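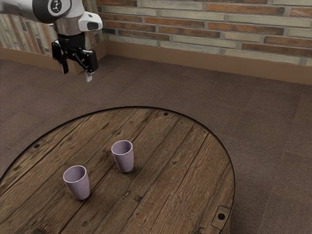 Chapter 2
Assessing a Simulation Kit Before Purchase

Bindu Kaimal and Ashwin Kaimal
Thursday, September 30, 2021

A training department that intends to teach robot handling must decide how much of the work will be done on real equipment and how much on a screen. The choice affects the budget, the timetable and the number of trainees who can practise at once. This chapter considers one product of the second kind, the Akside practice kit supplied by Tandesel, and uses it to set out a method of review that may be applied to others.

The kit is sold as a yearly licence. It contains a simulated arm with a two-finger gripper, a set of furnished rooms and 300 prepared exercises. Most of the exercises concern ordinary household objects. A typical early task involves a pair of matching cups on a round wooden table. The trainee must choose which cup to approach, decide whether to grip it across the mouth or by the side, and bring the fingers down without striking the rim. A tapered cup with no handle is a sound choice for beginners, as its shape obliges them to think about where the fingertips will meet the surface.

The reviewer should give attention to the surroundings as well as to the arm. Wood grain, plank seams, brickwork and the shadow at the foot of a cup all bear upon how a camera-guided program finds its target. A program prepared against plain backgrounds may do poorly when the table is stained and scratched.

The trial described in this chapter was carried out at the Devadiga training centre in June. Trainees made 3,000 attempts at the cup exercises, of which 362 were set aside for close study. Section 2.1 explains how the attempts were recorded. Section 2.2 deals with the licence terms and the support offered by the supplier. Section 2.3 compares results on the screen with results on the centre's own arm, and considers where the two part company.

Readers who have not yet completed the exercises at the end of Chapter 1 are advised to do so before continuing.

Copyright 2021 B. Kaimal and A. Kaimal. Contact the authors | Back to top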